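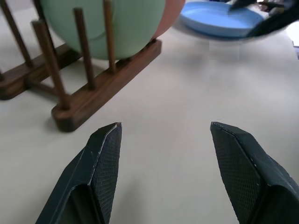 Search jobs, places, keywords

Kitchen and Front Counter Assistant, Zekia Lunch Room, Remetholm

2 min read

Zekia Lunch Room serves weekday lunches to the offices and workshops on Vellari Street. We have 80 seats and are hiring one assistant to start in May. The job is part time, split between the kitchen and the counter.

What you will do

Set up the counter before we open at 11:30 a.m.
Take orders and run the register
Wash, dry and put away dishes during and after service
Help with basic prep, mostly salads and rice
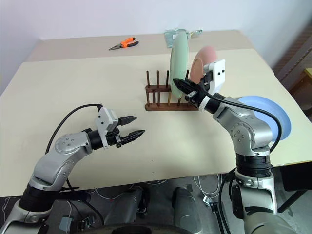
Pay and hours

Pay is $494 a week before tips. Shifts run from 9:30 a.m. to 3:30 p.m. Staff eat free on shift. We pay 100 percent of the cost of your food handler card, and you can take the test after you start.

No restaurant experience is needed. You should be able to stand for a full shift, lift a case of canned goods and speak enough English to take an order.
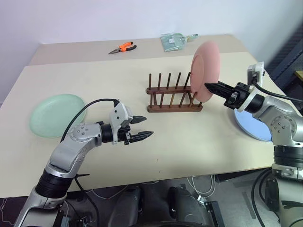
Spanish or Tamil is useful at the counter but not required. We will ask for two references, and one can be from a teacher or a neighbor.

How to apply

Bring a resume to 379 Vellari Street after 2 p.m. and ask for Narayanan Rai, or leave it at the Kaimal Building front desk with his name on it. Include a phone number and the best time to call.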